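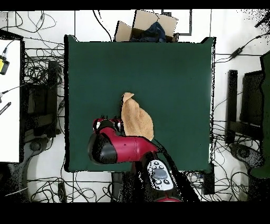
Flat, Folded, Found: sorting clothes for the Lobo swap shelf
Project report, Textiles and Everyday Design, second year

Introduction

The Lobo swap shelf stands in the entrance of Bernis Hall and it is, in our opinion, the best thing in the building. You bring clothes you no longer wear, you take clothes you like, and no money changes hands. It is also a mess. By teatime on most days the shelf is one long heap with sleeves hanging out of it, and the good things at the bottom stay at the bottom until the end of term.

We wanted to find out how much of that mess could be dealt with before the clothes ever reach the shelf. Our question was a small one: if every piece is laid out, smoothed and folded in the same way, does it stay folded, and do people find it more easily? We thought this would be a dull few weeks of folding. We were wrong, and we now have strong views on T-shirts!

Background

Irer has roughly 4,000 students, and a lot of them move in or out in the same week. The shelf fills up in September and again in June. Clothes arrive in carrier bags, in suitcases, over someone's arm, but mostly in cardboard boxes, pushed down hard so that the flaps will close.

A garment that has been bunched up in a box keeps the memory of it. Cotton jersey holds a soft, rounded crumple. Linen holds sharp lines. Fleece hardly minds at all. We had read about this in the module handbook, but it is quite different to have a pile of it in front of you and start to recognise fabrics by how they have crumpled.

The surface

We began on an ordinary desk in a study bedroom and gave up after one evening. The desk was too small for a jumper with its arms out, and it was the same pale colour as half the clothes, so edges and hems disappeared into it.

A large table with a dark green top was a great improvement. Anything light shows up on it straight away. A crumpled tan cloth, which would have been hopeless on our desk, has a clear outline on the green, and you can see where one layer stops and the next begins. Navy and black are harder, and for those we put down an old white sheet first. We recommend having both.

Smoothness matters as well. On a rough surface the cloth catches and you end up chasing the same crease from one side to the other. On a smooth one it slides, which is lovely for spreading things out and slightly annoying for folding, when you want it to stay where you put it. We learned to hold the middle down with a flat hand and pull only the corner.

Method

Each piece went through the same steps.

Lift it from the box by the first bit you touch and drop it in the middle of the table.
Find two corners that belong together. On a shirt these are the shoulder seams, on trousers the waistband, on a plain cloth any two neighbouring corners will do.
Pull those corners apart until the edge between them is straight.
Smooth away from that edge with the side of the hand.
Fold in half lengthwise, then in half again, then in thirds.
Put it on the finished pile with the folded edge facing out.

The second step takes by far the longest. A heap of cloth hides its corners very well, and what looks like a corner is often just a pleat standing up. Our best trick was to follow one hem with two fingers until it turned. It feels slow and it is the quickest way we found.

We folded 167 pieces in total over three sessions, the longest of them on a Thursday afternoon with the radio on.

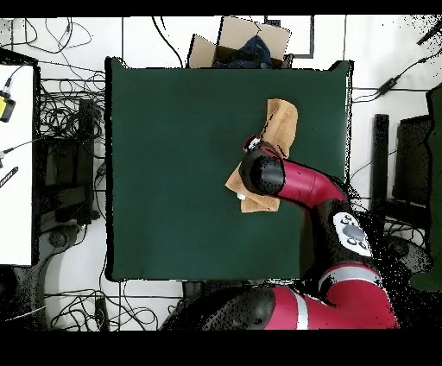
One student who read our draft asked whether any of this was worth doing, given that the first person to rummage through a pile undoes it in a few seconds. She felt that a row of hangers would serve the shelf better than the neatest fold in the world, and that we ought to have compared the two.

It is a fair point and we talked about it for a whole evening. Hangers need a rail, and the entrance at Bernis has no room for one without blocking the post boxes. But she is right that we tested only one way of storing things. We have added hanging to the list at the end.

Results

We checked the shelf at the end of each day for a week. Of the pieces we had put out, 63 had been taken by the last check. We have no proper figure for an ordinary week, as the shelf keeps no record, so we cannot claim that folding made the difference. We can say that things went from the middle and the bottom of the piles as well as from the top, which we had not seen before.

Jeans, towels and thick cotton shirts stayed folded through almost anything. Silky blouses slid off each other from the first hour. Knitted jumpers were in between: fine in a low pile, hopeless in a high one.

The folded edge facing out was the biggest success of the project. It shows the colour and the weight of the cloth at a glance, so people pulled out the one piece they wanted and left its neighbours nearly as they were. It took no extra time at all and we would urge every swap shelf to try it!

We also timed ourselves on one mixed box. The first attempt took 19 minutes. We got faster after that, but we stopped timing because we had begun to rush and the folds were getting worse.

What we would change

We kept our notes on Workivine, and we should have set up the page before the first session. Our early entries say things like "blue top, awkward", and we can no longer work out which blue top or what was awkward about it. A column for fabric and another for how the piece had been packed would have made the results much stronger.

We would sort by fabric before folding. Going from a towel to a blouse and back again means changing your grip each time, and your hands do get used to one sort of cloth.

Next steps

Compare folding with hanging, if a rail can be borrowed and the post boxes kept clear.
Try rolling for the silky things.
Put a small card on the shelf showing the fold with the edge facing out.
Repeat the week of checks in June, when the boxes come in.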